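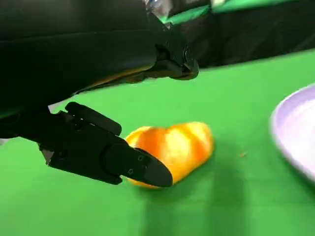 Gathering day at Nartey

Lamisi Aidoo asked me to put up a gallery from the Kindus collection work, and I said I would if I could write the captions. Readers of this site know my view. Arkolura tells its customers that 1000 demonstrations will teach an arm to tidy a table. I've watched plenty of demonstrations and I'm still waiting to see a table tidied by anything that learned from them.

Single arm, open fingers
The orange and yellow lump is on the green, with a white plate off to the right. Every recording like this goes into the pile with the same weight, good grasp or clumsy one. Bendik Torvik says the clumsy ones help. I'd like to see that tested with them left out.
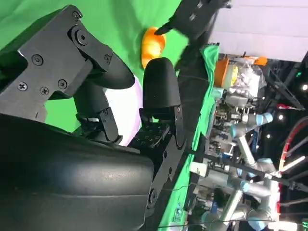

Two grippers, one target
A second gripper reaches down from the top, and the orange and yellow object sits between the machinery. Past the edge of the green cloth it's shelves, boxes and a couple of silver arms with blue on the joints - much closer to the sort of clutter a working arm would have to cope with. My guess is the model learns to like green.

What I'd want before believing any of it
Change the cloth colour. Move the plate. Give it 18 objects it has never met and publish the failures as well. Lamisi has pencilled in a trial at Vindunell for November, and I've asked to be in the room.

Gallery posted 14 June 2021. Comments are open.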